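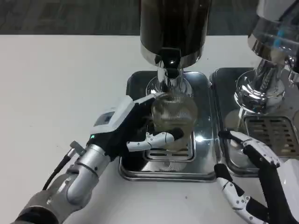
Protokoll der Sitzung der Fußballabteilung, Januar, Beginn 19.30 Uhr, Vereinsheim Ellport

TOP 1 Protokoll der letzten Sitzung
Ohne Änderungen genehmigt.

TOP 2 Wintertransfers
Zwei Zugänge aus Tritivden sind gemeldet. Für einen der beiden fehlt noch die Freigabe des abgebenden Vereins. Ein Abgang im Mittelfeld, kein Ersatz geplant. Die A-Jugend stellt bei Bedarf Spieler ab.

TOP 3 Hallenturnier
Die Halle ist ab 9 Uhr reserviert. Gespielt wird in 2 Gruppen, Spielzeit wie im Vorjahr. Die Zusage aus Liu steht noch aus. Schiedsrichter sind angefragt.

TOP 4 Finanzen
Onbridge verlängert das Trikotsponsoring um eine Saison und zahlt 2.000 Euro. Für neue Bälle und Leibchen werden 800 Euro freigegeben. Abstimmung: einstimmig bei 3 Enthaltungen.

TOP 5 Platzbelegung
Der Kunstrasen bleibt bis Ende Februar für die erste Mannschaft und die A-Jugend geblockt. Die Damen trainieren so lange in der Halle. Der Antrag der Alten Herren auf eine spätere Trainingszeit wird vertagt.

TOP 6 Verschiedenes
Das Flutlicht an der Nordseite flackert, Meldung an die Gemeinde ist erfolgt.

Ende der Sitzung: 21.10 Uhr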